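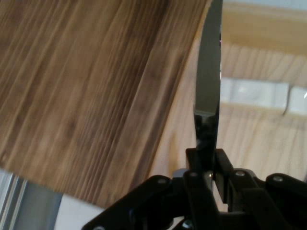

Big wooden board went dull and streaky, can I save it?

Posted by Doina Spahić, Oct 29, 2026

Hi everyone, longtime reader, first time asking. I have a large wooden board that I use for pretty much everything – bread dough, cheese when people come over, a landing spot for hot pans when I'm not thinking. It's brown with a strong stripy grain, some bands a light caramel and some really dark, and the edge is beveled so it's a little lighter there. I bought it in August at the Brollby clearance sale for 85 dollars, which was more than I wanted to spend, but I fell for it.

My trouble is that the top feels rough now, kind of fuzzy if you run your hand across it, and the dark bands have gone gray in places. I wipe it with a wet sponge and dish soap and then lean it against the backsplash to dry. I did oil it once, with olive oil because that was what I had, and now it smells a bit like old crayons on warm days. I tried lemon and salt on the smell and it came back by the next week.

So do I sand it? Do I just put more oil on top? My sister says to run it through the dishwasher once to strip everything off, and that made me nervous enough to come and ask. Also it doesn't fit in any cabinet I own, so if anyone has a good way to store a board this size I'd love to hear it. My kitchen is tiny!

Ognjen Leka

Please don't put it in the dishwasher! I did that to a glued-up board and it opened along two seams and cupped so badly it rocked on the counter. I still have it, it lives in the garage under a paint can.

The smell is the olive oil going rancid. Cooking oils do that. Wash the board with hot water and a little soap, scrub with coarse salt and half a lemon again, rinse, and stand it on its edge somewhere with air on both sides. Leaning it flat against the backsplash keeps the back damp, and that's how mine started to warp. Give it a full day, or two if your kitchen is humid.

Then sand. I start at 120 grit if it's really rough, but yours sounds like you could begin at 150 and go up to 200 or so. Always go with the grain, and with bands as dark as yours I'd be extra careful, cross scratches show up like crazy once the oil goes on. Go easy on the bevel too. It's so easy to round it over without noticing (ask me how I know). When it feels smooth, wipe it with a damp cloth, let it dry, and you'll feel the fuzz come back a little. Sand that off lightly with your last paper and you're ready for oil.

Use food-grade mineral oil from the drugstore. Flood it, leave it overnight, wipe off what's left, and do it again the next night. Mine took four coats before it stopped drinking. Don't forget the back and the edges. The gray should mostly come out with the sanding, but if it goes deep you may have to live with some of it.

For storage, I keep my big one upright in the gap between the fridge and the wall, with a couple of felt pads under it.

Stan

what he said about the dishwasher. i skip the sanding and just use board cream, the Bulberg one in the tin, rub it on and buff it after an hour. looks great

Flokorero

I'd sand before any cream, Stan, she said it's fuzzy. One thing to add – check whether there's a factory finish on it first. Put a few drops of water on the top and on the back. If they bead up on the back and soak in on the top, the finish has worn through where you cut, and you'll need to sand the whole face evenly or the oil will take in patches. I did a tray like that and it came out looking like a giraffe. It took me 11 sheets of sandpaper to fix it.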